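Manipulation Software > Perception and Tracking

Thread: Two-view time alignment, left and right grippers drifting apart

kettle_offset
August 27, 2022
Running into a sync problem with paired handheld grippers and I'd like a second opinion before I rewrite the loader. Each hand has its own camera and its own clock. We align the two streams at the start of a session with a clap of the jaws, then trust the timestamps until the end. On short recordings this is fine. On anything long, the right stream ends up 11 frames ahead of the left by the time we stop.

The loader is the Skumia one with our patches. The pose estimates come out of Vindel, run separately on each stream and merged afterward. The merged poses look good for the first part of a session and then the two hands start to disagree about where they are relative to each other. I first blamed the pose estimation and spent most of a week there.

tallgrass
What's the resampling step doing? Skumia used to assume a constant frame rate and just multiply the index. If one camera drops frames you get exactly what you describe.

kettle_offset
It was doing that. I switched to per-frame timestamps in February and the drift got smaller. It did not go away.

m_orrery
Clap at the end too. Fit a line between the two claps and correct everything in the middle. Crystal drift is close to linear if the temperature is steady. This is a ten-line fix and I don't see why you'd rewrite a loader over it.

tallgrass
Linear is fine for crystals and no good for dropped frames. Drops come in bursts. If the card stalls in the middle of a session, your line smears that error over the whole recording, including the parts that were good.

m_orrery
Then detect the bursts first. They show up as gaps in the timestamps.

kettle_offset
Only if the timestamp is written at capture. Ours is written when the frame leaves the encoder, so a stall can look like a few slightly late frames and nothing missing. I have 3871 frames from a session where I know there was a stall and the gaps never go over my threshold.

pinwheel300
Can you see the other hand in each view? If the two cameras overlap you can align on content and forget the clocks. Post a couple of frames from the kind of setup you use.

kettle_offset
Fruit sorting on a counter, plate and patterned cloth. Not a synced pair.

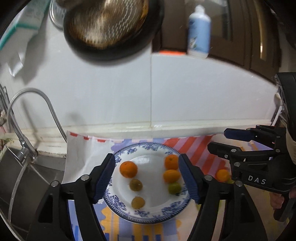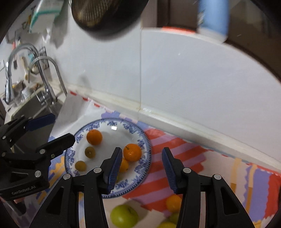

The overlap comes and goes depending on what the hands are doing. When both hands work near the middle there's plenty. When one goes off to the side for a while I get nothing usable, and those stretches can be long.

pinwheel300
That's more overlap than I expected. I would track the other gripper in each view, take its apparent speed, and correlate that against the speed from its own pose stream. You don't need an accurate pose for the other hand. You need to know when it starts and stops. Do it in windows of 300 frames and you get an offset curve over time in place of one number.

The plate is a nice landmark as well. Both streams can register to the rim pattern, so you can express the two trajectories in a common frame without relying on the merge.

tallgrass
Careful with the plate. A round plate with a repeating border is close to rotationally symmetric. We had a feature matcher lock on one motif over from the correct one, and the residuals looked great. The cloth is the better bet. All those different patches are hard to confuse with each other.

m_orrery
Cloth moves. Somebody leans on it and your map is wrong for the rest of the session.

tallgrass
So does a plate, and a plate moves as one piece without any warning. With cloth you lose a patch locally and the outlier rejection deals with it. I'd take that trade.

m_orrery
I'd use the tile and the ledge and ignore everything that can move.

pinwheel300
Plain tile has almost no texture. One grout line gives you nothing along its length. You'd be tracking on glare.

kettle_offset
I can confirm the last part. Vindel has picked up features on reflections for us before, and they slide with the camera. We mask bright regions now.

Tried the windowed correlation on the session with the known stall. It finds a jump of 3 frames where the stall should be, and the offset is nearly flat on either side. The rest of the total is spread out evenly and looks like ordinary clock drift, so m_orrery's line works once the jump is removed. Windows with no overlap I leave blank and interpolate, unless the offsets on the two sides disagree, in which case I cut that part out.

m_orrery
So two claps plus a jump detector. I'll take half credit.

tallgrass
How are you choosing the correlation peak? If the hands do something repetitive, like pick and place at a steady pace, you'll get several peaks at nearly the same height.

kettle_offset
Highest peak within a small range of the previous window's offset. It could miss a big jump. I log the ratio between the first and second peaks and throw out anything ambiguous.

nedel_fork
If you're on the Nedeljković branch of Skumia there is already a hook for this, a per-segment offset table that the loader reads before resampling. It isn't documented. Look for the segment offsets file in the config folder. Kirine's exporter writes the same format, so you could keep your loader as it is and generate the table offline.

kettle_offset
I'm on main, but I can cherry-pick that. Does it interpolate inside a segment or hold constant?

nedel_fork
Holds constant. There's a flag for linear, but it was broken at the last segment the last time I used it. Pad the table with a duplicate final row and it behaves.

kettle_offset
OK, padding it. I'll run the older sessions through tonight and post the offset curves in the tools subforum.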